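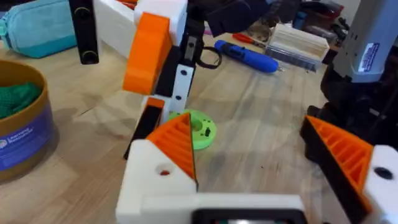
You should put your prices on the front page and stop making people ring up, wrote a reader signing in as Okaveo under our first ever blog post, and I've been grateful for it ever since. We'd been so busy choosing a nice shade of green for the website that we'd forgotten people might want to know what a chair costs to have re-caned. The prices went up that same evening. They're still there, on the page called Prices, and I change them once a year in May.

So, hello! I'm the one who runs Inthorpe Cane & Rush, and if you've emailed us at any point it was probably me who wrote back (usually late, usually with a mug of tea going cold next to me). We mend chair seats. Cane, rush, seagrass, Danish cord, the odd bit of willow if you ask nicely. We also teach people to do it themselves, which I never planned and which has ended up being my favourite part of the week.

How we started

I learnt caning because I'd bought a set of dining chairs with holes in them. They were cheap, I was broke, and I thought, how hard can it be? Very, as it happens. The first seat took me a whole fortnight of evenings and it sagged like a hammock. I pulled it out and did it again. The second one I could sit on, although I did it quite gingerly, and by the time I'd got to the last chair in the set I was looking round the house for other things with holes in.

Then a friend's mum wanted hers doing, and her neighbour had a nursing chair, and it went on from there. For the first couple of years I worked in the spare bedroom with the cane soaking in the bath, so anyone who wanted a wash had to plan ahead. We moved into the workshop on Ledesma Yard when the bedroom was needed for an actual person to sleep in.

Who "we" are

There are five of us now. I do most of the cane, two of us do rush and nothing but rush (it's a different sort of patience), one does the frame repairs, and the last keeps the diary, answers the phone and stops me saying yes to everything. We're all part-time. A couple of us came in as students on the beginners' course and just sort of stayed.

What we do and don't do

We'll take on nearly any woven seat or back. Bedroom chairs, bergère sofas, rockers, stools, the lot. If the frame's wobbly we'll sort that out first, as there's no point in weaving a lovely tight seat into something that's going to fold up under you. Woodworm has to be treated before it comes through our door, please please please. We can tell you who to ask.

What we don't do is upholstery. I get asked every single week! I can't sew in a straight line and I'd only make a mess of your granny's armchair.

We don't strip or refinish whole chairs either. We'll touch in a joint where it's been mended, and give the frame a bit of wax, and that's your lot.

The materials

Our cane comes in by the coil from an importer called Wirnamex, who've put up with us since the bath days. I'm fussy about it. Cheap cane snaps at the corners and goes hairy on the underside, and you only find out once you're halfway across. The rush is English when we can get it and Dutch when we can't. It's cut in the summer, and if it's been a wet one we may be short by the following spring, so if you've got a big set of ladderbacks in mind do tell us early.

You can buy materials from us in small amounts too, enough for one seat, with the pegs and a printed sheet of the steps. The sheet has a mistake in step four which I keep meaning to fix. It should say "left to right".

The courses

Beginners' cane runs over 2 days with a maximum of 9 people. You bring your own chair or stool, a simple one with drilled holes all the way round, and most people go home with it finished or near enough. There's soup at lunchtime. If you don't finish, you can come back to an open bench evening and carry on at no charge, and plenty do.

Rush is a longer course and it's harder on the hands. I'd say do cane first, though the rush pair will tell you the exact opposite.

The book

We keep a big ledger by the door with a line for every seat that's gone out: what it was, what we used, anything odd we found stuffed in the old one. (Newspaper, hairpins, a bus ticket, half a pencil.) On 25 July 2020 I sat down and added it all up and we'd done 1,449. I had to have a biscuit.

Coming to see us

The workshop's through the archway on Ledesma Yard, second door along, the one with the broken chair hung over it. You can park in the yard for long enough to unload. Please ring or email before you bring anything in, as we're quite often out on collections, and send us a photo of the seat from above and another from underneath if you can manage it. The underneath one tells me far more.

Inthorpe Cane & Rush, Ledesma Yard. Prices, course dates and the contact form are in the menu at the top.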